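3.2 Sorting and kitting of small parts

The literature on kitting tends to assume that parts arrive in a condition fit to be kitted. Anyone who has emptied a carton of returned door hardware onto a bench will have some private views on this. The parts arrive as one object, held together by their own wires, and the first operation in any honest process chart is a sort of combing.

The material used in this part of the study came from the repair stock of Tradon, who make and mend locker locks, and had been stored by Mertens in whatever the storeroom had to spare. It comprised three families of part: solenoids, round circuit boards and wire harnesses. Over the whole study 2,702 parts passed across the bench. The stock list that came with them described every one as "lock, misc.", a category we came to admire for its reach.

The layout of the bench was settled early and defended stubbornly thereafter. Yellow plastic bins stand in pairs to the left and right, and a stainless steel tray with a raised rim sits between them. The tray is lined with a sheet of white paper. Parts wait in the bins, and a kit is laid out on the paper before it is checked and bagged (Figure 4).
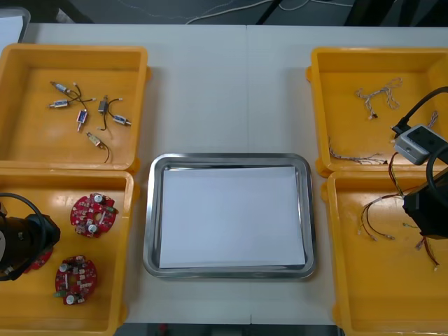 Figure 4. Bench layout: yellow bins either side of the paper-lined steel tray. Solenoids in the upper-left bin, round red boards in the lower-left bin.

The paper deserves a word, being the cheapest item on the bench and the one most often asked about. A polished tray is a fine thing for keeping clean and a poor thing for looking into. Small bright parts laid on bare steel acquire reflections, and our early checkers spent some time reaching for parts that were elsewhere. Plain white paper cured this at once. We had by then drafted a short specification for a matt tray insert, which we have kept for sentimental reasons.

Solenoids were placed in the bins in a single layer, without any attempt to line them up. An earlier arrangement asked the sorter to set them in rows, all facing the same way. It looked splendid. It also took longer than the kitting it was meant to help, and the rows survived until the first lead was pulled, at which point the neighbours came too. A scattered layer with a little bench showing between the bodies proved easier to pick from, and no one had to be praised for it.

The boards gave less trouble. They are round, with small notches along the edge, and they have the good manners to lie flat. Two points are worth recording. First, boards were never stacked, however inviting the shape, as the components on the face of one will find the back of the next. Second, the notches make a board look as if it ought to have a correct way up on the tray. In our procedure it has none, and sorters were asked to stop turning them.
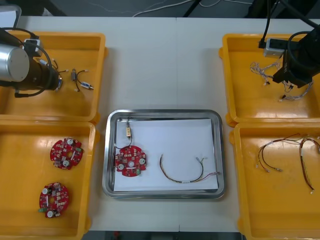 Harnesses are another matter. A board has an outline and a solenoid has a body, but a harness is mostly a suggestion. It will take up any shape offered to it and keep part of it out of spite. The instruction sheet at first told sorters to lay each harness "straight", which produced a good deal of smoothing and very few straight harnesses. The wording was changed to "clear of the board where possible, plugs apart", and the smoothing stopped. Where a harness had been folded tightly in storage it was left in its curve, on the understanding that it had been in that position longer than we had been in ours.

We set a limit of 19 kits per session, after which the sorter changed places with the checker. The number has no theory behind it. It was the point in the pilot at which people began to describe the brown wire as red.

Records were kept in Cindeck, a stock program bought for a different purpose and never quite reconciled to this one. Each kit was entered when the tray was cleared, with a note of anything missing, spare or doubtful. The "doubtful" column was added in September at the request of the checkers and was at once the best used on the sheet. Its most frequent entry concerned the springs on the solenoid plungers.

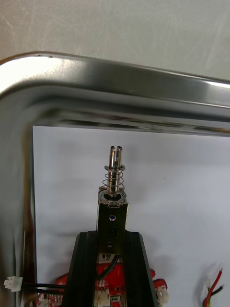 A solenoid with its plunger, washer and spring all in place was counted as whole. One with any of the three missing went to a separate box for repair, and a loose spring found in a bin was never matched to a solenoid by guesswork, although the temptation was considerable and the springs all look as though they belong to somebody. The same rule was applied to loose plungers. Under the older Trelotia procedure, written at Trotelia and misspelt on its own cover, orphaned pieces were to be "reunited at discretion". Discretion turned out to vary a great deal with the nearness of lunch.

Doubtful entries were reviewed in batches of 100 at the end of the working day, with both sorter and checker present. Disagreements over boards were settled quickly. Disagreements over harnesses usually came down to whether a plug was loose or merely looked unhappy, and these were passed to Tradon for a ruling. The effect of these rulings on the error counts is taken up in Section 4, where the first 1,000 parts are treated separately from the rest.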